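4. Setting Up the Vuva Cell for Open Day Demonstrations

Use this section when the cell will be shown to visitors. For routine operation, see Section 3. The demonstration lead must have completed Section 2 (Emergency Stops and Safe Recovery) before starting.

4.1 Before visitors arrive

1. Switch on the cell at the main switch and wait for both teach pendants to finish starting up.

2. Log in on each pendant with the Demo profile. The Demo profile limits the arm to the reduced speed setting and locks the program editor.

3. Press the emergency stop on the first pendant. Confirm that the arm will not move. Release the button, clear the fault, and repeat with the second pendant.

4. Check the paper work surface. The tape lines must lie flat and the paper must be held tight by the edge clamps. Replace the paper if it is torn at the arm's mounting plate.

Note: The grid lines are a guide for the presenter and the audience. They are laid by hand and are not a measuring reference. Positions used by the program are stored in the controller.

5. Put the box and the storage bin on the grid in the cells given on the job card.

6. Load program 2162 (pick and return) or program 2320 (hover and point). Do not load any other program while the Demo profile is active.

7. Run the program once at the lowest speed with no one inside the barrier. Watch the full cycle. If the gripper passes closer than 400 mm to the barrier line, stop the program and move the barrier out.

CAUTION: Do not lean over the grid to adjust an object while a program is loaded. Unload the program first.

4.2 Running the demonstration

1. Admit no more than 8 visitors at a time. Larger groups must be split.

2. Place the group on the side of the cell away from the pendant desk. The desk and its cables are for staff only.

3. One staff member speaks. A second staff member stands at the desk within reach of an emergency stop and does not answer questions while the arm is moving.

4. Announce the start of motion out loud, then start the program from the pendant.

5. Let the program run to its end position. The arm stops with the gripper above the far end of the grid.

6. Pause the program before taking questions. Visitors may not handle the pendants, including when the program is paused.

Note: At the Sternutstead open day, visitors in the back row could not see the far cells. If the room allows, stand the back row on the low platform supplied with the barrier kit.

CAUTION: If a visitor crosses the barrier, press the emergency stop. Do not use the pause button for this purpose.

4.3 If the demonstration stops

Message "Protective stop": Check that nothing is touching the arm. Clear the message on the pendant and restart the program from the first step. Do not resume from the middle of a cycle in front of visitors.

Message "Tool not found": Check the cable at the wrist. If the message returns, end the demonstration and call Niso support.

No message, arm does not start: Confirm that both emergency stop buttons are released and that the Demo profile is active on both pendants.

4.4 After the last group

1. Move the arm to its park position and unload the program.

2. Log out of the Demo profile on both pendants.

3. Fill in the demonstration log with the number of groups, any stops, and the name of the lead. Send a copy to Haris Marwat.

4. Leave the barrier in place until the main switch is off.

Section 4 checked by Gianni Zuccaro, Monday, August 19, 2019.
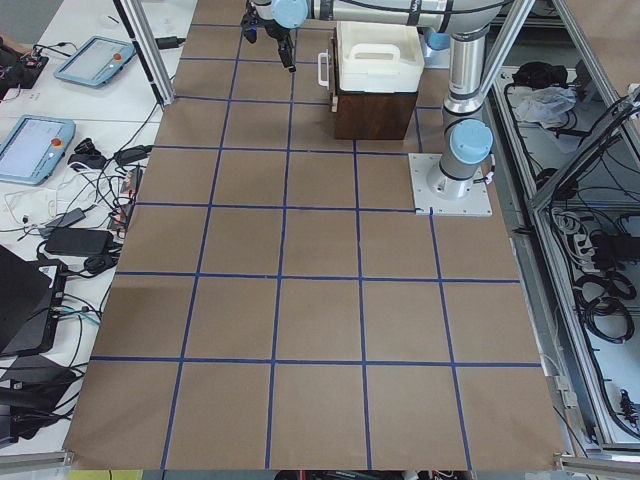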